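Toom by ferry, and what I'd pack next time

May 27, 2020

So many of you asked about the ferry to Toom that I'm finally writing it up! We went in October, when the crowds are gone and the Husico boat runs once a day. It leaves at 10 sharp and takes 80 minutes – longer if the wind picks up. Bring cash for the landing fee (they wouldn't take my card) and a warm jacket for the top deck.

My friend Povilas Lill booked us a room up the hill, 900 yards from the dock. Lovely view, but oh, my poor suitcase wheels on those cobbles!

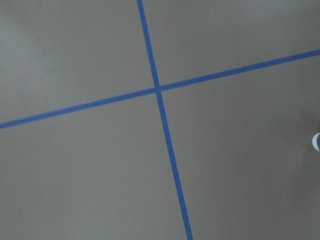
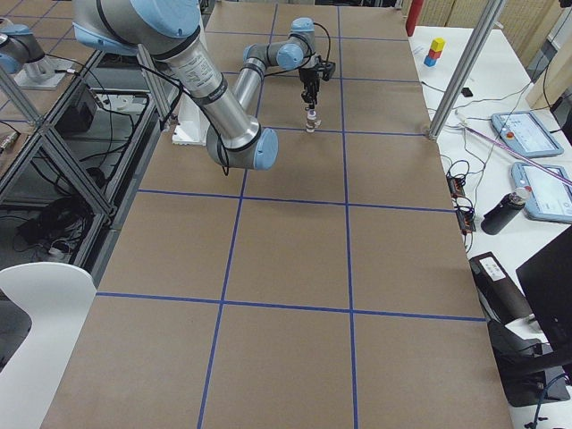

Anyway, back to food. Eat early, the kitchens close by eight. The fish soup at Ternunent was so good we went twice, and I'd go again tomorrow if the boats were running.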